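Forum > Media & Marketing > TV and Online Ads > Festive campaigns
Filed under: Adverts, Christmas, Tearjerkers

Rideck "The Long Table" advert – am I the only one unmoved?

gravelpit
Posted 12/25/25
Just had this played to me twice by relatives who wanted to watch my face. For anyone who has missed it, Rideck (the furniture people) have put out a five minute film where a daughter comes back to Rarnomcombe, finds her dad eating by himself and drags the old table out to the street so the neighbours can sit down. Piano all the way through. Logo in the last 13 seconds.
I don't buy it. Rideck shut their Rarnomcombe shop in May. Now they want to use the town as a backdrop for a story about not leaving people behind?

tuppence_blue
I cried, sorry. My dad is on his own and the bit where he lays two places got me. I don't care who paid for it.

oldkettle39
It got me too, and then I felt had. Sisis made the thing, the same agency that did the Palma ferry advert with the grandmother and the suitcase. Same plot. Somebody is lonely, somebody young feels guilty, everybody eats. They change the hat and send the invoice.

gravelpit
Exactly this. Watch them one after the other, even the pause before the hug is the same length.

marrowfat
Bit harsh. Most festive adverts have one of four plots and always have done. You could say the same about carols. The dad is very good in it and hardly says a word. I'd sooner have this than a dancing parsnip shouting prices.

oldkettle39
At least the parsnip tells me what it costs. The table in the film is £175 in the sale and I only know that from looking it up. Which means it worked on me, I suppose.

tuppence_blue
So you nearly bought one?

oldkettle39
I looked. Looking is free.

marrowfat
On the shop closing, does anyone know the people who write the adverts had any say in that? Seems odd to blame the film for it.

gravelpit
No, and I didn't say they did. Somebody at Rideck signed off on the place name though. They could have filmed it anywhere or made a town up. They picked a real one, with the real high street in the background, and I'd like to know whether anyone living there got more than a day's work as an extra. The making-of clip is all lighting and feelings and doesn't say.
Also the neighbours. Who carries a dining table into the road in December and doesn't put a coat on? I've had a Rideck table for years and it takes two people and an argument to get it through a door.
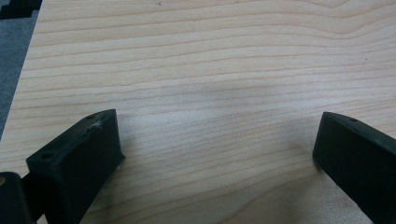

It has done its job and I've no complaint about it as a table. I just don't need it to be about my father.

Recent in Festive campaigns
Palma ferry advert: sweet or cynical?
Do long adverts get watched to the end?
Best use of silence in a Christmas ad
Sisis showreel – spot the repeated plot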